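Our new (old) table, and the grain I can't stop staring at

Well, we finally did it! After nearly a year of eating dinner off our laps, we've got a proper table, and I've been carrying on about it to anyone who'll stand still. It came from Garier, marked down to $339, and Kátia drove me out there in the ute so we could bring it home the same arvo (thanks mate, I owe you a coffee). I'd had my heart set on something dark, but then I saw the colour of this one and that was that.

Pale wood, long fine grain, and my favourite bit, the arches

I know some people like a tablecloth, but covering that up would feel like a crime. Melati reckons I should oil it, Wellington says leave it alone, and I'm sort of hoping they'll fight it out between them.

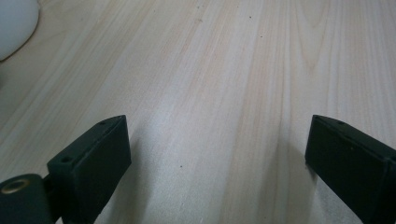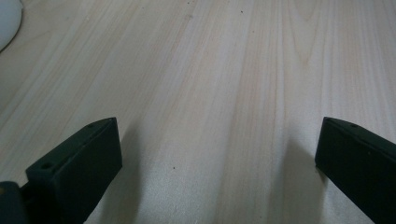 Next job is chairs. I've seen a set of four at Kirham for $153, a bit wobbly but a lovely shape, and I'm going back with a tape measure before I get carried away again. If you've got a favourite brand of felt pads for chair legs, leave me a comment!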